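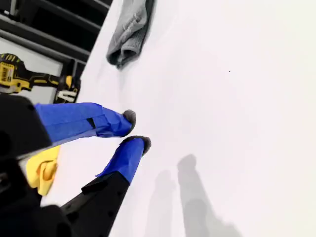
Workshop tips: padding and taping gripper fingers

Notes for the Pletari robotics club, cloth-folding project. Revised 12/18/22 after the second round of bench tests.

Cleaning the fingers

Wipe each finger with isopropyl alcohol and let it dry before any tape goes on. Old adhesive comes off with citrus cleaner, but the cleaner leaves a film, so finish with alcohol. Do not use acetone on the plastic parts.

Wrapping

Start at the tip and work toward the base. Overlap each turn by half the tape width. Stretch the tape lightly on the flat sections and not at all on the corners, where stretched tape lifts within a session or two. Keep tape off the screw holes in the base segment. A torn end is acceptable on the outside of a finger. On the inside face, cut it with a blade.

Creases on the outer faces do no harm. A crease on the gripping face will catch knit fabric.

Fingertip pads

Fuzzy pads pick up a single layer of cloth better than bare plastic. Cut both from the same sheet. Press each one down for 180 seconds, then leave the gripper alone for the rest of the session. Brush lint out of the pads with a dry toothbrush before each set of trials. Replace a pad when its surface goes shiny.

Štěpánka Procházka logged 109 picks on one pair of pads last term. Misses began to climb after pick 70, so we now change pads at 70.

Setting the height

Lower the fingertips until a sheet of printer paper drags between pad and table, then raise one step in the Wukton control panel. Check both tips. If one drags and the other does not, check the finger screws before changing anything in software.

Table and lighting

A white top shows lint and crumbs, and it gives good contrast with gray and yellow cloth. It also shows shadows. The vision script sometimes takes a dark fingertip shadow for the edge of a towel. Move the lamp until the shadows fall away from the cloth, or raise the threshold to 22 and rerun the calibration.

Test cloths

Wash new towels once without fabric softener. Store them loosely bunched if the trial starts from a bunched state. Folded storage leaves crease lines that make the task easier and spoil comparison with earlier runs.

Tools

Cordless drills go back on the metal shelving. Tighten finger screws by hand with the short driver, never with a drill; the plastic threads strip.

Spare tape and pad sheets are in the drawer marked Grivitz. Tell Ragnheiður Eskildsen when the last roll is opened.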